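Lemwood Slim 38mm Variable ND Filter

The Slim 38mm is the smallest variable neutral density filter in the Lemwood range. It is made for compact lenses with a narrow front thread, including older rangefinder lenses that most filter makers stopped supporting years ago. It replaces the Lemwood Standard, which was discontinued in March.

The filter cuts light by between 2 and 6 stops. Turning the front ring changes the strength, and there is a hard stop at each end so the ring cannot be turned past the working range. That matters on a wide lens, where going too far produces a dark cross over the picture. The stops can be felt with gloves on.

Both pieces of glass are coated on each side. The coating sheds water and makes fingerprints easier to wipe away. Use a blower first and then a clean cloth. Do not use household glass cleaner.

The mount is brass, which is less likely to bind on the lens thread than aluminium. It adds a little weight – the older filter had an aluminium mount and was lighter. There is a front thread, so a screw-in hood or a cap can still be used, though a hood may darken the corners on lenses wider than 35mm.

Things to know before ordering

Check the number printed inside the lens cap or on the front of the lens, next to the diameter sign. This is the filter size and has nothing to do with focal length. If your lens takes a different size, the Arus stepping rings will fit, but we do not advise using more than one ring at a time.

On a rangefinder camera the filter does not affect what you see in the viewfinder. Set the strength by the meter, or by the marks on the ring. The marks are a guide only and are not spaced evenly.

The filter comes with a padded pouch and a push-on front cap. Spare caps are sold separately. The first batch is 200 pieces, and orders are sent out in the order they are received.

Returns are accepted on unused filters in the original packaging. Glass scratched in use is not covered by the guarantee.

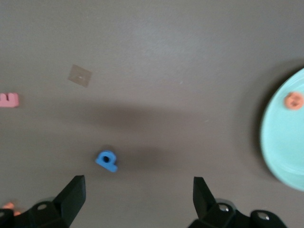
Kumaresan Naidu
Bought one for an old 40mm lens and the ring is stiffer than on my previous filter, which I prefer. The cap is a bit loose. Will there be a 43mm version?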